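Getting a table together with the Follis two-arm kit

I've had the Follis on trial for 14 days now, and the job I keep going back to is a cheap plastic table with push-in legs. If you've just unpacked yours, do the same! It's a brilliant first go.

Put a sheet down and lay the tabletop on it upside down, so the sockets face you. Keep the spare legs within reach of both arms. Then load the furniture routine, set the speed to 29 (the default is far too keen) and let the right arm pick up a leg.
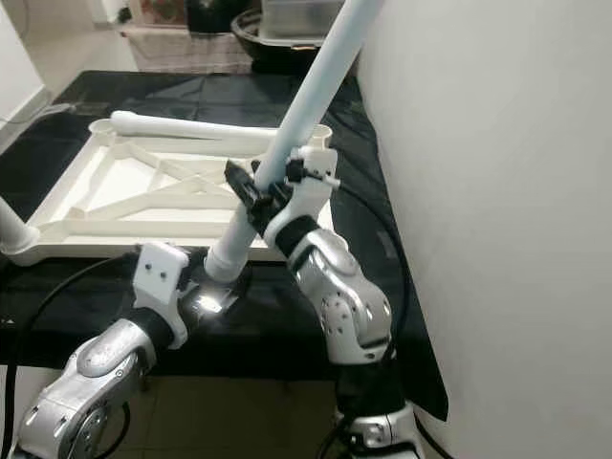
Right arm holding a leg low down, by the collar end, with one leg already standing in its corner.

Watch the angle at this point. If the leg's leaning, pause and straighten it from the handset before you push – Tove Østergaard at Retamal put me on to that, and it's saved me no end of swearing. Nudge down in small steps until the collar seats, then open the jaws slowly.

Do check your cables have some slack before you start the next corner. I forgot, twice.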